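Studio Whiteboard and Wall Drawing — Safety Checklist with Comments

Place: Manninen building, room 103
Checked by: Haruna Hattori
Day: Saturday, before the marker drawing session

1. Whiteboard fixed to the wall — OK
Comment: I pulled on all four corners. The lower left one moved a little in March, now it is firm.

2. Rolling board, wheel locks — NOT OK
Comment: One lock does not hold. Please do not lean on this board when you draw the high parts. I wrote to Grundel for a new wheel.

3. Step stool — OK
Comment: Rubber feet are clean. Only one person on it, also for a short line.

4. Markers and caps — OK
Comment: I threw away 19 dry ones. The paint markers stay in the metal box, with the lid closed.

5. Board cleaner and alcohol spray — OK, with remark
Comment: The bottle had no label. I made one by hand. Spray on the cloth and not on the board, the mist goes to the face of the person who sits next to you.

6. Window open during fixative spray — OK
Comment: Both windows open fully. The fixative is used only at the window side, and never when the heater is on.
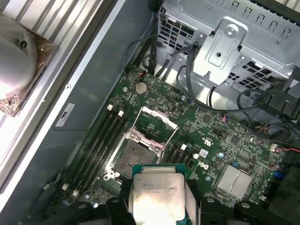 7. Knives and blades for stencils — NOT OK
Comment: I found 3 used blades in the pencil tray. They must go in the yellow tin. Whoever cut the Birnirum stencils, please look also under the cutting mat.

8. Lamp for the time-lapse of the drawing — OK
Comment: Cable is taped to the floor. The lamp becomes hot after one hour, so wait before you move it.

9. Way to the door — OK
Comment: The big paper rolls stood in front of it. I put them behind the shelf — please leave them there.

Open points: 2 and 7. I will check them again before the next session.

Last updated: March

Related
Stostska mural wall: ladder checklist
How to store paint markers
Drawing 546: notes from the whiteboard

Contact: Haruna Hattori, room 103 | Back to top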